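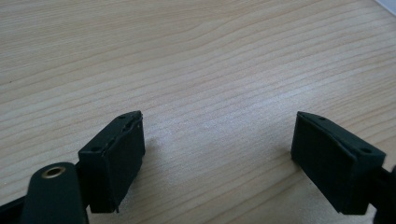 4. What readers told us about tables

4.1 Responses

When we began the Kultimik survey we expected to write mostly about chairs. Seating has had the lion's share of attention in earlier work on reading rooms, and our first set of questions gave it four pages against half a page for tables. The readers had other ideas. Of the 2273 completed forms returned from the 19 public libraries in the study, 76 per cent used the open comment box at the end, and the table came up there more often than any other piece of furniture. People wrote about its height, its edges, the noise a pencil makes when it rolls across it, and above all about light.

We were delighted by how precise these comments were. One reader at Wurnholm described moving along a bench over the course of a morning, one seat every half hour or so, to stay ahead of a bright patch from the roof window. Another had worked out which end of the local history room was best for reading glossy maps in winter and which for the rest of the year. Knowledge of this kind rarely reaches the people who order the furniture, and it deserves to.

4.2 Shine

Readers used the word "glare" for two different things, and we had to go back through the comments to pull them apart. The first is a bright reflection in the page itself, which depends on the paper and on the angle at which the book is held. The second is a bright reflection in the table around the page. The second kind was mentioned far more often, even though it doesn't fall on the words. Readers said it pulled their eyes away, or that they found themselves covering it with a coat, a bag or a spare sheet of paper.

Lacquered wood and wood-effect tops both do this to some degree. The finish acts as a weak mirror lying over the colour of the wood, so that a lamp or window shows up as a pale patch with soft borders. The patch moves when the reader moves, and two people sharing a table will each place it somewhere different. This explains some lively disagreements in our comments about which seat is the bad one! Both parties are right. Figure 4 gives a fair idea of how such a patch looks on a warm-coloured top: there is a bright sheen near the middle, and the grain is faint.

Older tables did better than we had guessed. Years of elbows and cleaning cloths seem to dull the finish where people sit, and at Wurnholm the long benches were praised for being "quiet to look at", a phrase we have since adopted among ourselves. The newer Hijazi building, with its large and very handsome windows, drew more complaints about shine than any other site, and also more praise for daylight. Readers plainly want both the daylight and a calm surface to read on.

Figure 4. Light wood-grain tabletop with rounded corners and a round, dark cable grommet. A bright sheen lies near the middle of the surface. The box is clear plastic.

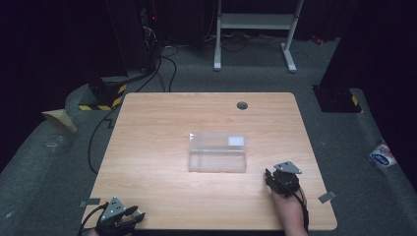 4.3 Colour and grain

Pale tops were the clear favourite. We had half expected readers to prefer dark wood, as it fits the popular picture of a grand old library, and a good number did say that dark tables looked finer from the doorway. For long reading, though, they chose the pale ones. A white page on a dark table is a sharp step in brightness, and the eye crosses it every time the reader looks up from the book.

Grain was a surprise. We had included only one question on it, almost as an afterthought, and the answers were wonderful. Readers liked a visible grain provided that it was gentle. Several had favourite knots. Others said that they rested their eyes by following a line along the wood between chapters, and one parent told us that a small child had turned the wavy lines into a river with an island. Complaints were few and nearly all concerned strong stripes, which some people found tiring beside lines of print.

Figure 5. Pale tabletop with long, gently wavy grain lines and a few darker, tighter bands.

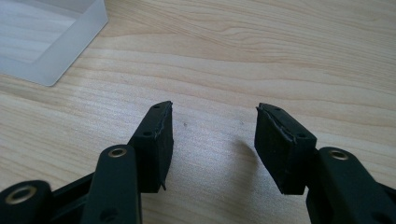

4.4 The Sellura trial

Following these results, one library agreed to let us place Sellura mats, a plain felt covering in pale grey, on half the tables in its main room throughout August. Staff kept the two halves otherwise alike, with the same lamps and the same chairs. We asked readers leaving the room where they had sat and whether they would choose the same place again.

The felt did away with the shine, as one would hope, and readers noticed at once. It also softened the knock of books being put down, which pleased people at neighbouring tables. Writing was another matter. Pens went through thin paper where the felt gave way beneath it, and by the second week some readers had begun folding the mats back to write and smoothing them out again to read. We think this little habit is the most useful thing we saw in the whole trial. A covering that takes up only part of the table would let each reader do both without any folding, and we return to that idea in Section 6.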